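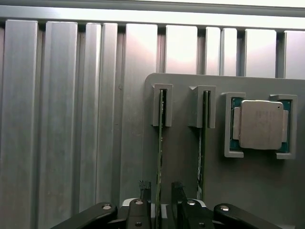 Dong-geon Seol asked that the finger screws go ahead of everything else on this sheet, as he found one of them a quarter turn out at the last check and the boards had been going in crooked for a week before that. Done. They are now item 1.

Board insertion cell, Sollau line
Inspection 11 Aug 2019
Checked by: B. Gentile

1. Finger and linkage screws, both sides
OK. Paint marks redrawn on the left linkage.

2. Fingertip pads
OK for now. Wipe with a dry cloth only. Change at 300 hours, these are at 17.

3. Grip on board
OK. Close on the board edge-on, between the pads, clear of any parts. Do not raise the force to cure a slip. Clean the pads first.

4. Slot holders
Second holder is tight. Board went in on the slow setting, stuck at normal speed. Deburr the channel, then retest.

5. Processor clips
OK. Processor sits square. Press each corner lightly by hand with the arm locked out.

6. Panel mounting
One bolt behind the panel was loose. Tightened, and slot positions taught again afterward.

7. Wrist cable
Rubs at full reach. Moved the tie back about 40 mm. Look at it again in September.

8. Door switch and stop button
Both tested with the arm at low speed. OK.

Open: item 4. Cell may run on slow setting until it is closed.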